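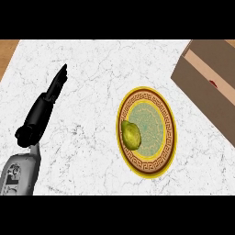

Rendered: robot arm, plate and fruit on a marble-patterned tabletop.

Re: [zorine-users] Sign reader thinks the bypass is a racetrack

On 22 January 2025, Rodrigo Carrasco wrote:

> Hello all,
>
> Long-time reader, first moan. I have Zorine running on the Fletitz
> camera, mounted behind the mirror as the guide says, and on ordinary
> roads it reads signs better than I do. On the Prinddale bypass it has
> decided the limit is 80. It comes and goes. It will show 50 for a
> mile, then 80 for a while, then 50 again, and it bongs at me each
> time it changes its mind.
>
> I went through the log for one fortnight and there are 14 of these
> changes, all between the garden centre roundabout and the river.
> There is no 80 sign there, or anywhere else in the country that I
> know of. I have cleaned the windscreen. I have cleaned the lens. My
> wife has suggested I clean the car.
>
> Two questions. Is this the map or the camera? And is there a way to
> switch off the bong without switching off the whole thing? I found a
> setting called "advisory tone policy" and was frightened by it.
>
> Rodrigo

Rodrigo,

It's the camera, and it is doing its job, in the sense that a dog fetching you somebody else's shoe is doing its job.

Have a look at your log again and open the stored crops for a few of those changes. I would put money on most of them being the back of a lorry. Plenty of lorries that spend time on the continent carry round stickers on the rear doors showing the speeds they are held to, and one of the usual ones is 80. Black number, white disc, red ring if you're unlucky. In kilometres per hour, naturally, which the disc doesn't mention. The bypass is the way to the container depot, so you are following one of these more often than you think, and while you sit behind it the sign is always the same distance away and beautifully in focus. No real sign ever gives the reader such a good long look.

Which is also how you can catch it. A roadside sign gets bigger, slides off to one side and is gone. A sticker on a lorry stays the same size for as long as you stay behind the lorry. The version you have scores each sighting on its own and adds the scores up, so the longer you follow, the surer it gets. By the river it would swear to it in court.

The map isn't blameless. There is supposed to be a check against the stored limit, and a reading miles above it should be thrown out. The stored limit for that stretch is blank, though. When the bypass was re-laid in July the road was split into new segments and the limits never got copied across. I filled in the southern half from my own logs at the time, got as far as the Meireles junction, and went in for my tea. I'll do the rest this week. If anybody on the list drives the northern half regularly, please send me a log before I do it from memory, as my memory has a poor safety record.

What you can do in the meantime:

Open the settings file and find the line that says moving_sign_check. It is off by default. Turn it on. It looks at whether the sign grows between sightings and drops anything that doesn't. I had it on for most of last year and my own false readings went down to 9 out of 1154, and several of those were a bus.

The reason it is off by default is an argument that took place on this list long before you joined and which I would prefer not to wake. In short, it is slow to accept a real sign if you are stuck in a queue, for the obvious reason that in a queue nothing grows. One camp thought that was unacceptable. The other camp pointed out that a driver in a stationary queue is rarely in danger of breaking the limit. Both camps are still subscribed. Hello to both.

Don't be tempted to set a plain ceiling at 70. I know it looks sensible. Somebody tried it, took the car over on the ferry, and spent a week being told that every motorway in France had no limit at all, a message he found more encouraging than he should have.

Now, the bong. You were right to be frightened. "Advisory tone policy" controls how the tone is chosen, and one of the choices is a rising scale that I believe was put in for a bet. Leave it alone. The setting you want is change_notify, in the same file, a bit further down. Set it to screen and it will show the new limit without a sound. Set it to none and it won't show changes at all, and you will then write to us in a month asking why it has stopped working. People do.

If you're on the older Fletitz firmware, the camera makes a small click of its own when the exposure changes. That has nothing to do with us and I can't turn it off. Going in and out of the trees by the golf course it sounds like someone knitting.

Could you also send me the crops from those changes? Put them in a zip and mail it to me off-list, because the list software bounces attachments and then sends me a long letter about it. Blur any number plates first. I want the ones where it flipped back to 50 as well, since I have a nasty feeling some of those aren't signs either. There is a farm shop on that stretch selling something at 50p in a red circle, and if we've been getting the limit right thanks to the price of a cabbage I would rather know.

To everyone else: if you have seen odd readings behind coaches, horseboxes or that van with the enormous clock on it, reply here and say which version you are running. The version number is on the start-up screen, bottom line. Please don't send me the one from the box.

Rodrigo, your wife has a point about the car.

T.

--
zorine-users mailing list
To unsubscribe, send a blank message to the list address with "unsubscribe" as the subject. Please don't send it to everyone.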